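Hunex Opens Parts Sorting Room at Tapley Site for Brostton Block Sets

Metal bins replace cardboard trays on the loose-parts line; 2,393 sets due for return and reissue by May

TAPLEY - Hunex, which cleans, sorts and repacks classroom construction materials, has opened a sorting room for the Brostton block program. The room handles the long narrow blocks supplied to schools under the Peler lending plan. It takes over work that was previously done in a shared packing area at the same site.

The Peler plan lends block sets to elementary schools for one term at a time. A returned set is checked in, emptied, cleaned, sorted by color and length, and packed again to the contents list. The current cycle covers 2,393 sets. All of them are scheduled to be back in circulation by May.

Sorting was the slowest step in the previous cycle. Sets came back mixed, with blocks from two or more classrooms in one carton, and the cardboard trays used at the benches lost their shape after a few weeks. Blocks slid under the folded edges and were found only when the trays were thrown out. Shortages recorded at packing were in many cases blocks that had never left the building.

The new room uses metal bins with sloping sides, set on wooden tabletops. The slope keeps the upper part of the bin wide enough for a hand to reach in from either side and leaves a smaller floor area where the blocks come to rest. The bins were taken from existing stock at Tapley and show wear from earlier use. Hunex checked each one for sharp edges and raised burrs before it went to a bench. Surface scuffs were left as they were, as they do not affect the blocks.

"The bin has to let the sorter see every block without moving another one," said Jummai Edet, operations manager at Hunex. "With the trays we were filling them to the top and digging. We now put fewer blocks down at a time and the sorter works through them faster. The limit per load is 40, and most people at the benches prefer to work well under it."

Blocks are sorted first by color and then by length. Color comes first for a practical reason: length is difficult to judge when blocks lie at different angles, and a block pointing toward the sorter looks shorter than the same block lying crosswise. Length is confirmed against a gauge strip fixed to the bench. Blocks that fall between two marks go to a separate box and are measured by hand at the end of the shift.

Green and reddish-brown blocks are handled together in the final pass. These are the colors most often reported as miscounted by schools, and small remainders are left over after the main quantities have been packed. The remainders are spread on the bin floor so that no block covers another, then picked out one at a time and matched to open sets.
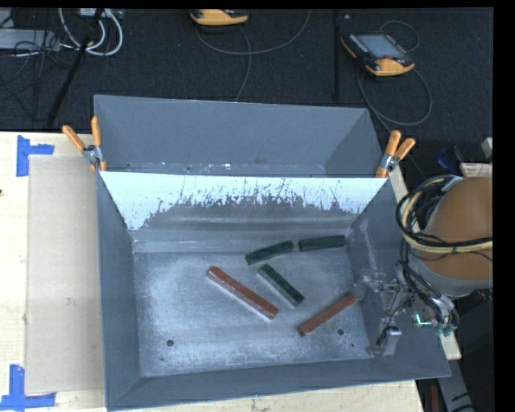

Each bench is assigned two bins. One is in use while the other is cleared, wiped and made ready for the next load. A bin is not refilled until the sorter has confirmed that the floor and the corners are clear. The rule was added after a trial run of 1,000 blocks, in which most of the errors traced back to a single block left behind from the load before.

Damaged blocks are removed at the same stage. A block with a split end or a lifted edge is withdrawn and replaced from spares. Faded color alone is not grounds for withdrawal under the Peler plan, provided the block can still be told apart from the other colors under the bench lighting. Schools that find a doubtful block in a set are asked to return it with the set and mark it on the slip - it should not be repainted or sanded.

The room has 7 benches and runs a single shift starting at 7 a.m. Hunex has no plans to add a second shift during the current cycle. Other Brostton materials, including the wheels and base plates, remain in the shared packing area and will be reviewed after May.

Schools taking part in the Peler plan do not need to change how they return sets. Cartons should be closed with tape and the contents list placed on top of the blocks. Lists that are missing can be requested from the Hunex office at Tapley before collection.

About Hunex
Hunex cleans, sorts, repairs and repacks classroom materials for lending programs and school suppliers. The Brostton block program is run from its Tapley site.

Contact
Jummai Edet, Operations Manager, Hunex, Tapley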